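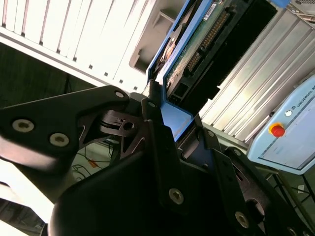
My mail ballot came yesterday. The election for the Girkusstead school board is in two weeks and there are two seats open. I'm putting my notes in a thread so I don't have to type them out for each person who asks.

There is also a parks levy, Measure 8. It renews the one we already have and adds money for the Jaramillo pool. The old levy runs out in October either way.

I read the full text last night. It's 11 pages and most of it is the legal description of the district. The part that matters starts on page 8.

If it passes, the owner of a typical house pays 20 dollars a year more than now. If it fails, the pool stays closed and the mowing contract gets cut back. That's from the county's statement, not from either campaign.

I'm voting yes. I learned to swim in that pool and I'd like it open again when it's allowed to be.

School board: Refugio Espinoza is running for the east seat. I watched the online forum and he answered the bus question with routes and costs. The other candidate said he would look into it.

For the west seat I'm less sure. Szu-yu Liu wants to keep Cokelach Elementary open and move the district office into the empty wing. I like the idea but haven't seen a budget for it. I emailed her campaign to ask.

No polling places this time. You mail it or use the drop box. The one outside the Drurkau library is open all day and night even though the library is closed. The one at city hall is locked in the evening.

Sign the outside envelope. My sister forgot last time and had to go in and fix it.

If you moved since the last election your ballot won't be forwarded. Call the county clerk and they'll send one to the new address. It took me one phone call when I changed apartments.

Update: Liu's campaign wrote back with a one-page budget. The moving costs are in there, the roof repair isn't. I asked about the roof.

Mine is still on the kitchen table with the west seat blank. I'll drop it off this weekend.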